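Sound and light work opens at Clikham riverside

A new sound and light installation by artist Benedek Mészáros and composer Kirsty Hapeta has opened in the former grain hall at Clikham, following two years of work with people living along the river.

Low Water uses 80 small speakers and a single moving lamp to follow the tide from the estuary at Grundcombe up to the old lock at Zosdale. Visitors walk the length of the hall while the recordings shift around them. A full cycle lasts 19 minutes, and the doors stay open between cycles so people can come and go as they please.

The piece was commissioned by Demissie, the arts organisation that has run the grain hall since it stopped being used for storage. It is the largest work the organisation has paid for, and the first to use the whole of the ground floor.

Mészáros, who trained as a printmaker, said he had wanted to make something about the river for a long time but could not find a way of doing it on paper.

"I kept drawing the mud banks and they kept looking like mud banks," he said. "Then Kirsty played me a recording of the water going out under the lock gate and I put the drawings away for a year."

Hapeta made most of the recordings herself, often before dawn, when there was less traffic on the bridge. She came back with 1034 separate recordings, from rope creaking against a mooring post to a conversation between two anglers that can be heard near the far end of the hall. The anglers gave their permission and came to the opening.

"A lot of it is very quiet," Hapeta said. "I would ask people to give it a few minutes. Your ears adjust, the same way your eyes do when you walk in from the street."

The lamp travels on a track fixed under the roof beams. It starts low and yellow at the river door and climbs as the tide comes in, throwing the shadows of the old hoists across the north wall. Mészáros had planned to use several lamps – the early sketches show a row of them – but settled on one after a trial last winter.

School groups from Zosdale took part in workshops during the spring, and some of their spoken words have been worked into the middle section. A booklet with their writing and a map of the recording sites is on sale at the desk. 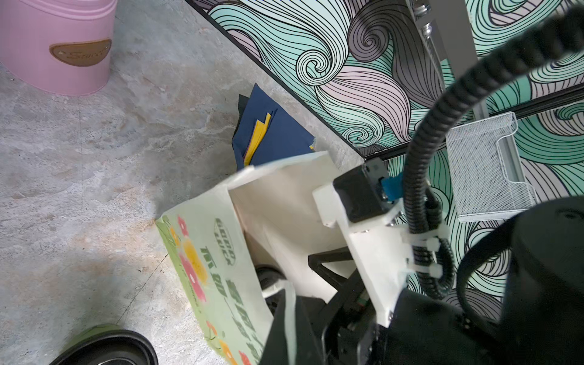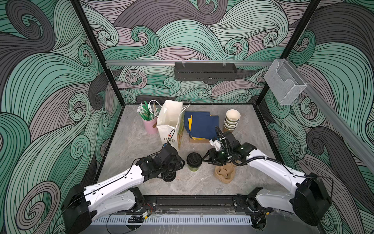

Tickets are free but need to be booked, as numbers in the hall are limited. Demissie said 2732 places had been reserved before the doors opened, and that more evening slots would be added if demand continued. The hall has level access from the car park, and a seated session with raised lighting takes place each week. Large bags should be left at the desk.

Mészáros and Hapeta will give a talk in the upstairs room on 9/21/23, followed by questions. They are also looking at a smaller version of the work for Grundcombe, using only the estuary recordings, although a venue has yet to be agreed.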